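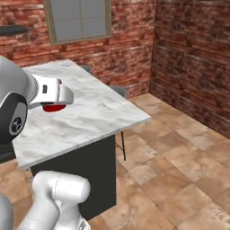
Sellers will tell you the price before they tell you what the company makes, Roscoe Fitzsimmons said, and he wished they would stop, as it spoiled the coffee. He had been at the Skerano business transfer fair since the doors opened and had already been offered a dental supplies wholesaler, half of a caravan park and a bakery chain with, in the owner's words, a very loyal overdraft.

The fair fills two halls beside the railway line and exists so that people who own companies can meet people who would like to own them instead. Nearly 900 had registered this year. A fair share of those were advisers, who can be told from the owners by their shoes and from the buyers by their willingness to talk. Buyers at these events behave like people at an auction who have been warned not to scratch their noses. They walk slowly, take the brochure, and write nothing down until they are round the corner.

I got in just after nine, was given a badge with somebody else's firm on it, and queued to have it changed. The replacement had my firm and somebody else's name. I kept it. Two people greeted me warmly on the strength of it, and one asked whether the pension matter had been settled. I said we were hopeful.

The morning belonged to the banks. Flistasow, which lends against stock and unpaid invoices, had the largest stand and the only comfortable chairs, and its people were there to say that money was available. It was available to firms with steady earnings, clean books, a finance director who intended to stay and no single customer worth more than a fifth of sales. A woman behind me observed that a firm like that would hardly need to borrow. The man from Flistasow agreed that this was often so, and moved to the next slide.

He did say something useful towards the end. Their credit people now want to see monthly figures up to the week of signing, where they used to be content with the last set of accounts and a firm handshake. Several deals had been held up in April while sellers went looking for numbers they had never kept. One had produced them on the back of a delivery note. The loan went through, so perhaps there is a lesson in that, though I couldn't tell you which one.

Lunch was a roll. I ate mine at a session called Letting Go, run by Givuvov, an advisory firm that handles the sale of family businesses and has the patient manner you would expect from it. The room had 100 seats, all taken, and people were standing along the wall with their coats on. The average age was high. So was the average level of alarm.

Givuvov's advice was sound and mostly concerned what owners shouldn't do. They shouldn't tell the buyer they are tired. They shouldn't leave the boat on the balance sheet. They shouldn't promise the warehouse manager a share of the proceeds at a Christmas party, then forget, then be reminded by his solicitor. A man in the second row wrote that last one down with some force.

The speaker also had a good deal to say on deferred payments, where part of the price arrives later if the company does well. Buyers like them at present. Sellers hear the full figure, tell their families the full figure, and discover on reading the contract that a third of it depends on sales growing under a new owner who has just closed the sales office. Her suggestion was to work out whether you could live on the first cheque alone. There was quite a long silence after that, and then somebody asked about tax.

The afternoon visit was the part I had come for. A bus took a party of us out to Majimbun, which makes fittings for commercial kitchens and changed hands last year, the founder selling to his own managers with some outside money. Six of us had asked to see the books and been told, pleasantly, that we would be seeing the canteen.

In fairness we saw more than that. The new managing director walked us through the offices and talked without notes for the best part of an hour. The bank had taken longer than the negotiation. The negotiation had stopped altogether for a fortnight over who would keep the founder's parking space. (He kept it. It has his name on it, and he comes in to use it.) She had signed something in the order of 1,000 pages, by her lawyer's reckoning, and had read the ones with her house in them.

Would she do it again? She looked out at the parking space for a bit and said yes, but with a different bank and a shorter lease.

Back at the halls the stands were coming down. I found Fitzsimmons on the steps with a bag full of brochures and asked if he had seen anything he liked. He thought the wholesaler was overpriced and the caravan park was two brothers having an argument. He had made an appointment with the bakery.

The bus to the station left ten minutes early, without most of us.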